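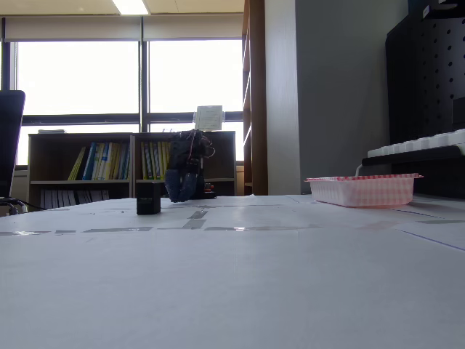
Stevow Work Table, white top

Price: $174
In stock, ships flat in one box
Last updated December 28, 2022

I've sold a lot of tables through this little shop and the Stevow is the one I ended up keeping for myself. I do my taxes on it, I wrap presents on it, I've rolled out pie dough on it more than once (sorry, but the kitchen counter is tiny!). It's a big flat white top on four legs and it doesn't try to be anything else.

The top comes from Pludwood, the same people who make our shelves, and it has a smooth matte finish that's easy on the eyes under a bright lamp. Pencil comes off with a damp cloth. Ballpoint takes a bit of rubbing. Permanent marker I'd get to fast, with a little rubbing alcohol on a paper towel, and go easy so you don't dull the finish. Please don't put a hot pan straight on it. I did, and now there's a plant living on that spot.

What's in the box

One top
4 legs
Bolts and washers, plus a couple of spares
Hex key
Stick-on felt pads for the feet

Putting it together

Give yourself 30 minutes, more if you stop for coffee like me. Lay the top face down on a blanket, start all the bolts by hand, and only tighten them once every leg is on. Then get somebody to help you flip it over. You can do it alone but the legs take the strain and they don't love it. Check the bolts again after the first week or so, mine needed another half turn.

Which legs?

You get a choice of two. The Farouk legs are straight and plain and they're what I'd pick for sewing or anything else that shakes, because they sit so solidly. The Plellen legs angle out a little and look nicer in a living room, but you'll catch a toe on them now and then. Same price either way, just tell me at checkout. If you forget, I'll send the Farouk.

Shipping and returns

Shipping is $9 anywhere in the lower 48. The box is long and heavy, so if you live up a lot of stairs, line up a friend. You have 30 days to send it back, and it needs to be in the original carton, so hang on to that until you're sure.

I'm hoping to have a narrower version in April for people with small apartments. If you want to hear when it's in, leave your email on the contact page and write "narrow table" in the subject line so I can find it again.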